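4.2 Changing the gripper finger sleeves

Lakby two-arm unit, Stiklow floor mount. Allow 10 minutes per arm. Replace sleeves every 60 hours of running, or sooner if the tips are worn.

Caution: press the stop button and unplug the arm supply before touching the fingers.
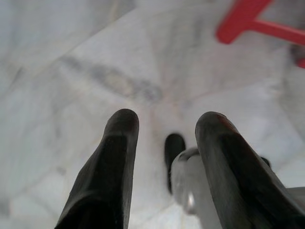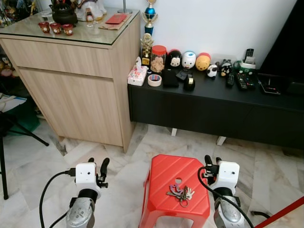 Arms and fingers from the head camera, with the stool between them. 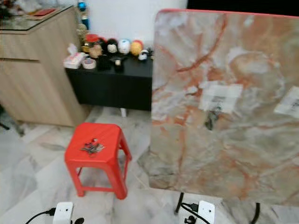 1. Open the jaw fully by hand. Do not lever it with a tool.
2. Pull the old sleeve off from the tip end.
3. Wipe the finger with a dry cloth.
4. Push the new sleeve on until it stops, then close the jaw and check that the tips meet.
5. Restore power and run the keys test 9 times – use the stool at its normal height.

Note: small screws go in the parts tray, never on the floor under the arms.

If a sleeve slips, swap it for size 16 and tell Kittipong Wattanapong at Bollville.

Sheet revised June 2018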